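Brurell opens home office help line for renters and first-time freelancers

13th July

Hi, I'm Estela Tapia, and I run the small team at Brurell that helps people set up a place to work at home. I usually leave press releases to somebody else, but I've been wanting to tell people about this one since February, so I asked if I could write it myself!

Starting today, anyone in the Govindasamy district can call us for a free half-hour chat about their home office. You don't have to be a customer. You don't have to buy anything afterward, either. We'll talk about where the desk goes, what kind of chair you can live with, how to get decent light on a video call (my own kitchen was hopeless for this) and what to do when the one good corner is on the wrong side of the room.

The idea came out of a survey we ran last winter. We heard back from 1137 people, and more than 300 of them told us they still work at whatever table happens to be free. I get it. I wrote my first three client proposals on an ironing board.
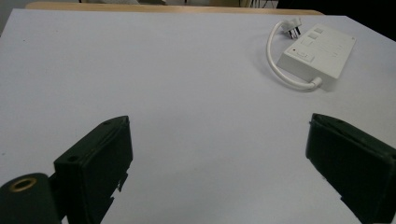
My colleague Baltasar Lagos will be taking most of the morning calls. He spent years fitting out offices for Wurnov before he joined us, and he's very patient with people who haven't measured anything yet. Chie Mizuno has the afternoons, and she's the person to ask if you rent and can't drill into the walls.

We're also putting together 80 starter kits for people who have just gone freelance. Each one has a planning sheet, a tape measure and a voucher for a secondhand desk from our friends at Barkusov, who have been wonderful about the whole thing. Kits go out in the order people sign up, one per household.

"I'd love to see us get to 1000 calls by the end of the year," says Branwen Howells, our director. So would I, though Baltasar may want a longer lunch break.

Lines are open from nine to five. Sign-up sheets for the kits are at the Brurell front desk, and reporters who'd like to sit in on a call (with the caller's okay, of course) should ask for Ivana Lucero in our press office.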